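# The sleeve that ate my October

Right, so I promised a few of you the full story of the cable cell and why I went so quiet last spring. Grab a cuppa, it's a long one.

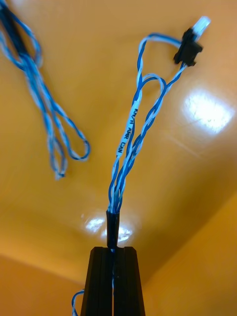 *Gripper cam on the Cididby job. Fingers on the heat-shrink, KN/H AMP CAN label halfway up the wires.*

For anyone new, I look after two automation cells at Zeleke, and one of them does wire harnesses. The arm picks a loom up by its heat-shrink sleeve, takes it across to the housing and presents the connector so it can be plugged in. It sounds dead simple when you say it fast! Harness work is a pain because nothing keeps its shape. A metal bracket is the same bracket every time you pick it up, but a bunch of twisted pairs comes out of the tray looking like somebody's earphones after a week in a handbag.

We'd been running the Cididby looms for a good while and I was feeling pretty smug about it. Then in October the intermittents started.

If you've ever worked with anything electrical you'll know the word and you'll probably have winced. An intermittent is a fault that's there when you're not looking. A unit would pass the bench test, go into its box, get tested again down the line and drop its CAN comms. Someone would wiggle the loom and it'd come back good as gold. Wiggle it again, gone. We had 18 of them come back in a fortnight out of a batch of 2,863, and while that might not sound like a catastrophe, the customer has a very different opinion about that sort of number.

So the first thing everyone blamed was the crimps. Fair enough, I'd have blamed the crimps too (I did blame the crimps, loudly, in a meeting). We pulled a heap of connectors apart and the crimps were lovely. Then we blamed the test rig, and I lost most of a week swapping leads on that. Then the supplier got a slightly snippy email from me, which I've since apologised for.

What finally cracked it was pure boredom. I was sitting by the cell eating a mandarin and watching the gripper cam feed, and I noticed the sleeve move. Only a whisker. The fingers closed, the arm lifted, and on the way up the heat-shrink slid a tiny bit along the wires. I went back through the recordings and there it was again, and again. Not every pick, maybe one in a few dozen, but once I'd seen it I couldn't stop seeing it.

Our grip force was set high. Too high, and I'm the one who set it. Back when we commissioned the thing we'd dropped a few looms, and I'd wound the force up until we stopped dropping them, then given it a bit more for luck. *For luck!* I'd tell off an apprentice for that. The sleeve was taking the full squeeze, and whenever one had been shrunk a bit loosely, the fingers would drag it along and put a sharp little bend in the pairs right where they came out of the end. Do that in the wrong spot and you break strands inside the insulation. Nothing shows on the outside. The wire still conducts, mostly, until it's bent the other way.

We cut open 4 of the returned looms and every one had broken strands just past the sleeve. I felt relieved and sick at the same time.

Now the bit that properly bothered me, and the reason I'm bothering to write this up. The Koneo controller on that cell had been logging finger position at close on every single pick. All the data was sitting there. When a sleeve was loose the fingers closed further than they should, and the log showed it as plain as day. We just weren't alarming on it. We only had an alarm for *no part in gripper*, so as far as the robot was concerned, a part being slowly strangled was a part successfully held.

There was a safety side too. While we were chasing all this, I had the cell guard open more than I'd like to admit, with the arm in slow mode, so I could get my face down near the fingers. At one point I reached in to straighten a loop of wire that had flopped over, and the arm started its retry move. Slow mode did its job, I had the enabling switch in my other hand and let go of it, and everything stopped. I wasn't hurt. But I'd forgotten the retry was on a timer, and my hand was between the gripper and the fixture when it woke up. I put in a near miss report that same arvo, and it was not a fun one to write. If you take nothing else from this post, turn your auto retries off before you open a guard, and don't trust yourself to remember that they're on.

So, what changed:

- Grip force came down to a bit under half of what I'd had it at. We get the odd dropped loom now. I can live with a dropped loom.
- The finger position gets checked at close. Too far in and the loom goes to the reject tray for a person to look at.
- Auto retry is disabled whenever the guard is open, in the program, with no option on the screen to turn it back on.
- New finger pads from Clakus are on order, with a softer face. They were meant to be here before Christmas. It is now Feb 10, 2020, and I'm told they are "in transit", so make of that what you will.

We haven't had an intermittent back since the force change went in, though I'm touching every bit of wood in the building as I type. The looms from before the change are still out there and I do expect a few more to trickle home.

I still want to sort out how the arm copes with the floppy end. On some picks the loops swing about near the connector and I reckon it's a matter of time before one snags. A colleague wants a second gripper to hold the far end and I want a cheap little plastic comb for the wires to sit in. We're at a stalemate, and the comb is winning on budget. I'll do another post when one of us gives in, or when the pads turn up, whichever comes first.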